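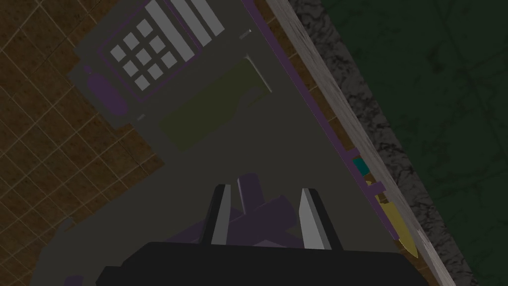

1 min read

Tile adhesive pull-off tests, December, second batch

Continued with the Predside adhesive on the porous backer. Substrate primed once with the Destton primer, left overnight, then spread with the notched trowel. Open time held at 9 minutes for every coupon.

Peak load on the best coupon was 3,501 N, on a 50 mm square dolly. Failure was in the backer, so the bond itself is stronger than that number. The unprimed coupons failed at the adhesive line and left almost nothing on the tile. Not worth repeating unprimed.

Hiranex bag is lumpy near the top. Sieved it before mixing and used a fresh bucket – results to be kept separate from the rest until a new bag arrives.

Load cell drifted during the afternoon. Zeroed between pulls from coupon 156 onward. Earlier readings stand, but mark them in the sheet.

Still to do:
Cut more backer, same sheet if there is enough left.
Try the Tetteh mix at the lower water ratio.
Clean the dollies – old epoxy on two of them is throwing off the alignment.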